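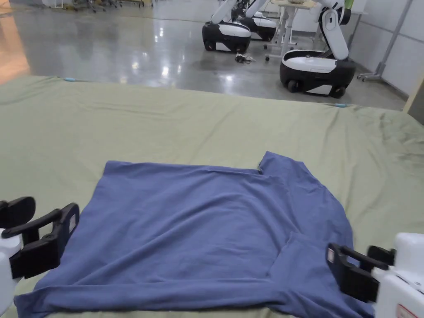

furwood_jen
Anyone else's cotton tees coming out of the wash shorter and wider?? Moved to Furwood in March, bore water here, and everything I own is turning into a box. Had the periwinkle blue one spread out on the table on a green sheet and it's just creases and ripples, body gone a sort of wonky rectangle. Short sleeve, soft knit, nothing fancy. Washing at 34 degrees, line dried. What am I doing wrong?

Athumani
Not the water. Cheap knit, cut off grain. Mine did the same on tank water.

tubs2420
Disagree, hard water makes cotton stiff as a board. Half a cup of white vinegar in the rinse. Did wonders for our towels

Athumani
Stiff isn't short though. Vinegar won't put length back.
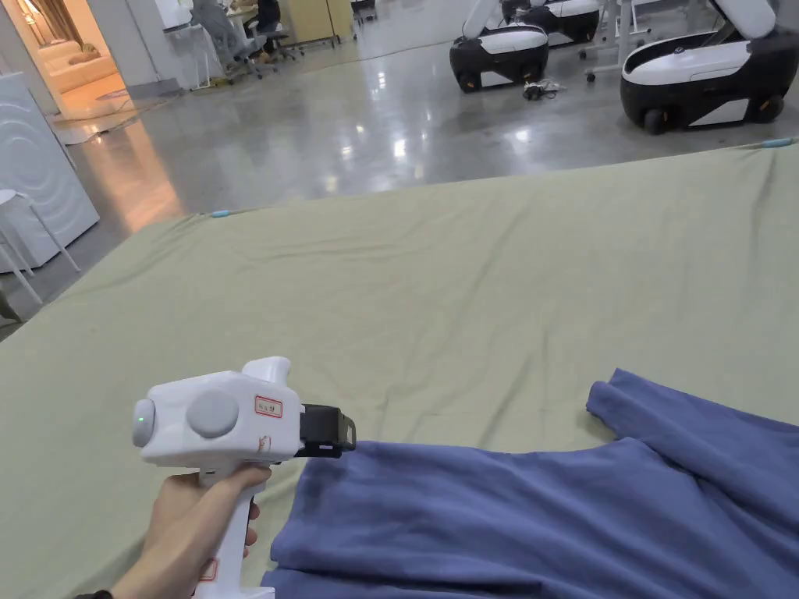

furwood_jen
ok but I've got four like this, different shops, so can't all be cut wrong? Also tried the vinegar once and the laundry smelt like a fish and chip shop.

prallo_mum
Smell goes once it's dry. Are you pegging at the shoulders? Peg by the hem, upside down. Weight of the shoulders pulls it long again. My mum swore by it and she had six of us in Skernivon with one Hills hoist

tubs2420
Hem pegging gives you two little ears at the bottom. No thanks. Over the line at the armpits, always

prallo_mum
Never had ears in my life. Peg on the side seams

Pauline Marsden
Did alterations for years, so my two cents. Knits relax when wet and shrink back as they dry, mostly lengthways. You block it like you would a jumper - lay it damp on an old sheet, pull gently down from the shoulders, smooth it with your palms, leave it. Jen, in that last photo the blue tee is bunched and wrinkled and a sleeve or flap is still curled up at one edge, and you want that bit opend out before you pull or the neck goes skew. Don't iron until its dry.

Athumani
Who has room to dry tees flat? Family of five here.

Pauline Marsden
Only the good ones! Rest can go on the line.
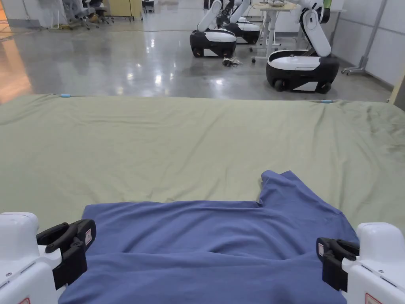 furwood_jen
Right, giving the blocking a go with the rest of them tonight. Looking at the pics again I reckon the worst of the gathering in the blue one is over near the right side, so will start there and work accross. Might do one with vinegar and one without and settle it.

tubs2420
Vinegar will win

Athumani
It wont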